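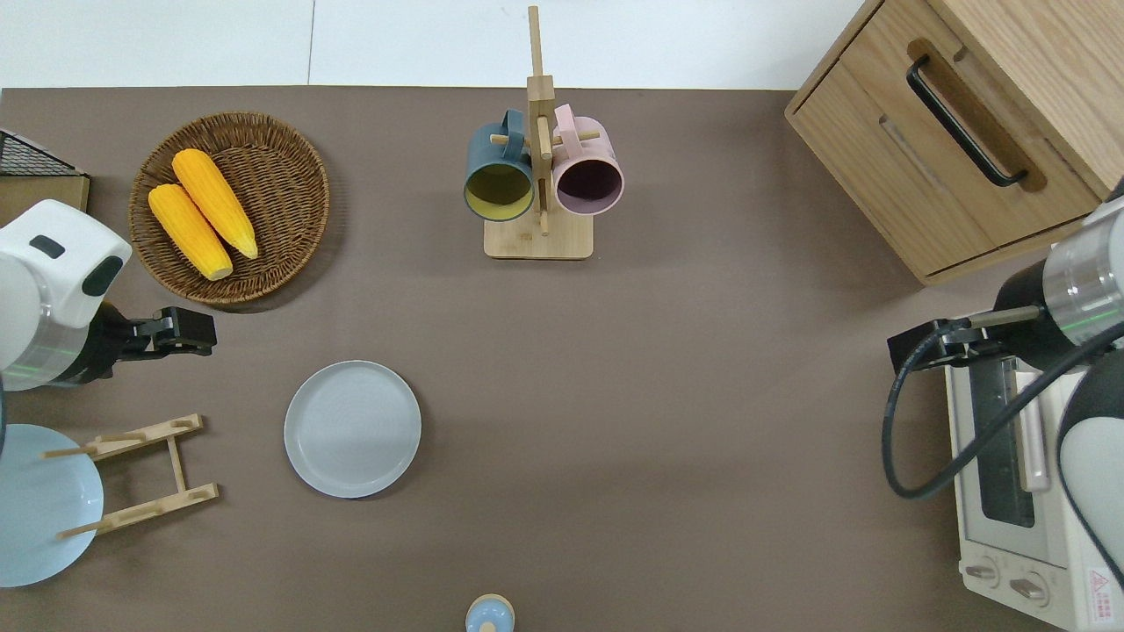
Club Cuisine et Voyages de Lavoie, rubrique « On a testé »

Le moulin à céréales Wustov, un mois après

J'ai mis du temps à me décider. Quatre-vingts euros pour un moulin à manivelle, alors que le supermarché du coin vend de la farine de maïs à trois fois rien, il faut quand même avoir envie ! Mais je revenais d'une semaine à Zivunmont, où j'avais mangé de la polenta matin, midi et soir (je n'exagère presque pas), et la mienne, à la maison, me paraissait d'une tristesse...

Là-haut, au refuge, on la sert grossière, un peu rustique, avec un beurre noisette et un fromage de brebis qui file jusqu'au menton. Au petit déjeuner, les restes repassent à la poêle et on verse du miel dessus. J'ai demandé la recette en cuisine, on m'a répondu « du maïs, de l'eau, du sel » et on m'a tendu une cuillère en bois pour que je remue. Bon. La différence, c'était la mouture, alors j'ai commandé le Wustov chez Dristurico en rentrant.

Le montage prend dix minutes si on lit la notice, et une demi-heure si on fait comme moi. La pince se fixe au bord de la table et tient bien, à condition que le plateau ne soit pas trop épais. La mienne passe tout juste. La molette de réglage propose 4 crans : le premier donne une farine fine, correcte pour des galettes, le deuxième et le troisième conviennent à la polenta, et le dernier concasse à peine, je m'en sers pour le porridge d'avoine.

Côté effort, soyons clairs, ça fait les bras. Pour une polenta de deux personnes je tourne environ dix minutes, avec une pause pour râler. Il faut du maïs bien sec, acheté en grains. J'ai essayé avec des grains pas tout à fait secs, ça colle aux meules et j'ai passé ma soirée à les gratter à la brosse à dents. Ne faites pas ça.

Le goût, en revanche, quel bonheur ! Ça sent le maïs dès qu'on verse en pluie dans l'eau bouillante, et on garde ce petit grain sous la dent que j'avais tant aimé en montagne. Mes invités en ont repris, y compris ceux qui étaient venus pour la saucisse.

Ce que j'aime moins : le bac de récupération est trop petit, la manivelle grince (une goutte d'huile alimentaire et ça passe) et le nettoyage est pénible, puisque rien ne va au lave-vaisselle. Et puis c'est lourd, je ne l'emporterai pas en location au mois d'août, même si l'idée m'a traversé l'esprit.

Ma note : 4 sur 5. Si vous faites de la polenta deux fois par an, gardez vos sous. Pour les autres, la référence chez Dristurico est la 2594, et prenez la brosse vendue avec.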